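4.2 Handling and storage of loose processors

The second part of the study dealt with processors that had been taken out of their boards and were waiting to be tested, sold on or scrapped. At the Wurnel site these parts had been kept in open boxes, several layers deep, with a sheet of card between the layers. Staff told us that they looked through the boxes by hand when a certain type was wanted, and that the same part might be picked up and put back many times in a week. Our earlier survey (Section 3) had shown that most of the marks on the parts came from this stage and fewer from the work of taking the boards apart.

We chose 300 processors of mixed age from the stock held by Gromedex. All were of the kind with flat contacts on the underside and a metal lid on top, known as a heat spreader. The lid protects the silicon and takes most of the knocks, but the board beneath it reaches a little beyond the metal, and this narrow rim is where chips and split layers were most often found. Parts with pins were left out, as bent pins would have needed a separate method of scoring.

The stock was split into three groups of 100. The first group stayed in open boxes, as before. The second was laid flat in shallow trays made by Storell, with one part in each pocket. The third was stored on edge in a grey plastic fixture, so that a part could be drawn out by its sides without anything touching the lid or the contacts. Figure 3 shows a processor held by its edges at the fixture. 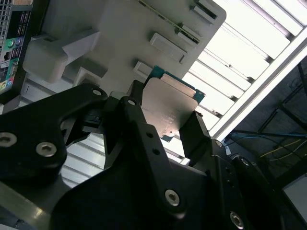 9 min read

Figure 3. Processor with a silver-coloured heat spreader, held upright at the light grey plastic fixture. The green board can be seen past the edge of the metal lid. The print on the lid is faint.

Each part was checked under a bench lens before the trial and again at the end. We scored the rim, the lid and the contacts separately, from 0 (no mark) to 3 (damage likely to stop the part from working). Scoring was done by Hường Đồng, who was not told which group a part had come from. Where a score was in doubt the part was set aside and looked at again the next day, and the second score was used.

Flat trays gave the lowest scores for the rim, with the fixture close behind. For the contacts the order was reversed. Parts lying flat in a tray had to be tipped or lifted with a fingertip under one side before they could be gripped, and this often left a smear across the outer rows. Parts stored on edge could be taken straight out. The open boxes gave the highest scores on all three counts, and 9 parts from this group were given a score of 3 on the rim. Neither of the other groups had any.

Legibility was a problem in every group and had little to do with storage. The lettering on a heat spreader is shallow to begin with, and old thermal paste, solvent and repeated wiping all make it harder to read. Under the overhead lights at the site, a lid that looked blank from one side could often be read from another. Staff were used to this and would turn a part back and forth until the marking showed. It added to the handling, and in the box group it was the main reason for a part being picked up at all. We therefore asked that a paper label be placed next to each pocket or slot in the second and third groups, giving the type and the date of the last test.

The labels were well liked, but they were not always kept up to date. By the end of January several slots held a part that did not match the label beside it. The method set out by Stojanovska, in which the label travels with the part in a small sleeve, would avoid this. We did not try it, as the sleeves were too wide for the fixture.

Space also has to be considered. A full fixture takes up less of the bench than the trays needed for the same number of parts, but it is taller and cannot be stacked. The shelves at the Wurnel site had to be moved up by one position to make room for it. Costs are given in Section 5.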